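Home | Kitchens | Stairs and Halls | Outdoors | Checklists | Contact

Slips and Trips at Home: the January Walk-Round

Tuesday, January 21, 2025
By the Triltside Home Safety Page

I love this checklist! It takes less time than a cup of tea takes to go cold, and I find something new on every single round. The comments under each item come from my own walk-round of a ground-floor flat in Rurham – two bedrooms, hard floors nearly everywhere, one step down to the back door. Print it, scribble on it, stick it inside a cupboard door.

Mark each item OK, FIX or ASK.

1. Front door and mat
- Mat lies flat, corners not curling
- Door opens fully without catching the mat
- Light switch can be reached from the doorway

Comment: FIX. The mat had a lovely thick pile and no grip at all underneath. Swapped for a thin rubber-backed one from Fanier and the door now swings over it with room to spare. Very pleased with this.

2. Hallway
- Clear path the full width of the door
- Shoes and bags off the floor
- No leads crossing the walkway
- Bulb bright enough to read a letter by

Comment: OK, after I moved the shoes. The bulb was a dim old thing, so I put in a 400 lumen one to start with and will go brighter if the corner by the coats still looks gloomy in the evenings.

3. Tiled floors and doorways
- No cracked, lifting or rocking tiles
- Grout complete along the threshold
- Crumbs and grit swept up before mopping
- Brush and dustpan put away after use

Comment: OK for the tiles, FIX for the threshold. Walk it slowly in socks and press down with your heel on each tile near the door, because you feel a loose one long before you see it. Grit matters more than people think on a smooth floor – a few dry grains under a slipper and away you go. Long handles and a dustpan are easy to catch a foot on if they get left in a doorway, so they want a hook or a corner of their own.
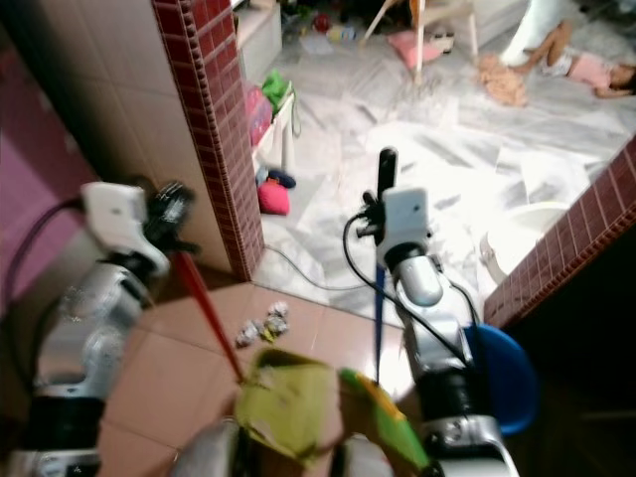 4. Kitchen
- Spills wiped straight away, cloth within reach
- Everyday pans stored between knee and shoulder height
- Step stool has rubber feet and locks open
- Bin not sticking out into the path to the sink

Comment: ASK. The stool wobbles, and I can't tell if it's the stool or the floor. I've written to Pillai, who made it, to see if they sell new feet. Everything else was a joy, especially the pans, which I moved down from the top shelf last April and haven't missed up there once.

5. Bathroom
- Non-slip mat in bath or shower, suckers still gripping
- Bath mat dries between uses
- Grab rail tight in the wall (give it a good pull!)
- Towel can be reached without leaning out

Comment: FIX. Two suckers had gone hard and wouldn't hold. New mat on the list. The rail was rock solid.

6. Back door and step
- Edge of step easy to see in poor light
- No moss or leaves
- Outside light working

Comment: FIX. I put a strip of white tape along the edge and what a difference it makes! Moss still to scrub off, some 5 minutes with a stiff brush and a bucket.

Follow-up
Do the FIX items within 2 weeks and go round again with a different coloured pen. If you share your home, swap over and let the other person do the second round. They'll spot things you walk past every day.

Still open from this round: stool feet, bath mat, moss, threshold grout.

Contact: use the form on the Contact page | © 2025 Triltside Home Safety Page | Back to top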